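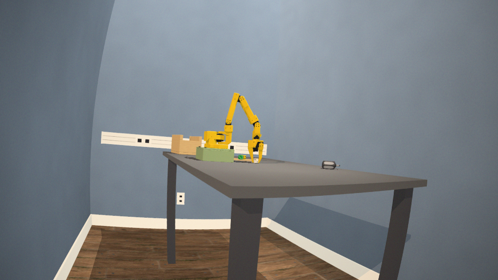
Open afternoon at the Grønli simulation lab

In September our group had the chance to visit the simulation lab at Grønli, and I promised to write a few words for the members who could not come. We were received by Valbona Kelmendi and Efren Maglaya, who have been working for two years on a project with the name Tusent.

The idea is simple to explain. Before a robot arm is allowed to pick up anything in the workshop, it must practice the same task in a simulated room. Efren started the program on the big screen and we watched the yellow arm lower its gripper over a small white cube. The cube is tiny, and he told us that this makes it a good test, as a small error in position is enough to miss it.

Each task is repeated 1000 times, and every time the objects are placed a little differently. Valbona said a full set takes nearly 55 minutes on their computer. I had expected much longer. She also explained that the light and the shadows are changed between the sets, so that the robot does not learn only one kind of room.

After the coffee there was time for questions. Murray Hawthorne wanted to know how well the practice carries over to the real arm. Efren answered that grasping goes well, but that objects which can roll are still difficult, and they are working on this now. Albertina Henriques asked if schools can visit too. They can, in groups of up to 4 students with one teacher.

The next demonstration is planned for the spring and will start at 2 in the afternoon. If you would like to join, please give your name to Rocío Ríos, who keeps the list.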